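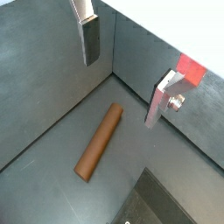
About Gravside

Gravside is a translation and technical documentation company based in Clernham. We translate, edit and typeset operating manuals, safety sheets, parts lists and tender documents, mainly between English, Spanish and Basque. The company was set up by Itziar Llorente and Macarena Figueroa, who had worked together at the Sestau office of a larger agency and wanted to handle fewer subjects in more depth.

What we translate

Most of our work comes from makers of pumps, valves, lifting gear and food processing equipment. We also take on maintenance schedules, training notes and warranty terms. We do not translate fiction, advertising or medical records, and we do not supply interpreters. Enquiries of that kind are passed to other agencies where we know one that is suitable.

A typical manual runs to 126 pages and contains a good deal of repeated text. Repeated passages are translated once, checked, and stored in a memory file that belongs to the client. The file is supplied on request in a standard exchange format, with no release fee, and may be used with any other supplier.

How a job is handled

Each job has one translator and one reviser. The translator works into their first language only. The reviser reads the full translation against the source, including headings, table cells, footnotes and text inside drawings. Warnings and torque values are read a second time after typesetting, as line breaks can separate a figure from its unit.

Queries are collected in a numbered sheet and sent to the client in one batch each working day. If a query affects safety wording, the passage is held until an answer arrives — we will not guess at it. Other passages continue in the meantime.

Our term base, known in the office as Bravo, holds around 2,000 approved entries for each main subject area. Every entry gives the source term, the approved translation, any rejected forms and the name of the person who approved it. Clients with their own glossary may have it kept as a separate layer, which takes priority over ours. Itziar reviews new entries in February.

Charges and minimum order

Work is priced by the source word, with a reduced rate for repeated text. The minimum order is 500 words. Typesetting is charged by the page and quoted separately. Revision of a translation made elsewhere is quoted after we have read a sample.

People

Itziar Llorente is responsible for language quality and the term base. She trained as a mechanical draughtswoman before moving into translation. Macarena Figueroa manages quotations, scheduling and file preparation, and is the first contact for new clients. Revision is shared between in-house staff and a small group of freelance linguists, all of whom have passed a paid test piece.

Office

The Clernham office is open on weekdays. Visitors are welcome by appointment. The office will be closed on Wed 12 October for staff training, and files received that day will be logged the next morning.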